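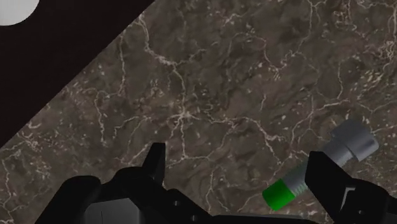

About Grímsdóttir

Grímsdóttir is a small company for stone care and stone restoration, with a workshop in Niston. We clean, repair and polish natural stone in private homes, hotels and older public buildings. Most of our work is with marble and limestone, but we take also slate and granite.

The company was started by two sisters-in-law who both had worked many years with floors. At first we did only kitchen counters and window sills. Then one hotel asked us to look at a staircase with 147 steps, all of them worn in the middle, and after this job we were known as the people who do stairs. We still like stairs the best.

How we work

First we come and look. We test a small place where it is not seen, for example behind a door, and you can decide when you have seen the result. The visit is free inside Niston and Wisis. For places farther away we ask you to pay for the travel.

We do not want to make old stone look new. A floor which has been walked on for many years should keep a little of this history, and we will tell you if we think a scratch should stay. Some customers do not agree with us about this — then we talk, and usually we find a level of shine which both can accept.

For cracks and missing corners we mix the filler by hand, so the color follows the stone near it. This takes time. Please do not plan a big dinner for the same evening.

Our people

Sólveig Skov leads the workshop and answers most of the letters. She learned her trade in church restoration and is responsible for all color matching. There are four of us in the field, and every April we take in one apprentice.

Products

We sell our own soap for stone, Zellex, in bottles of 1000 ml. It has no acid and no perfume. One bottle is enough for a normal household for a year, if you measure with the cap and do not pour freely.

Contact

Write to us through the form and tell us the kind of stone, if you know it, and the size of the area. We answer within 2 working days. The workshop is open for visitors by appointment.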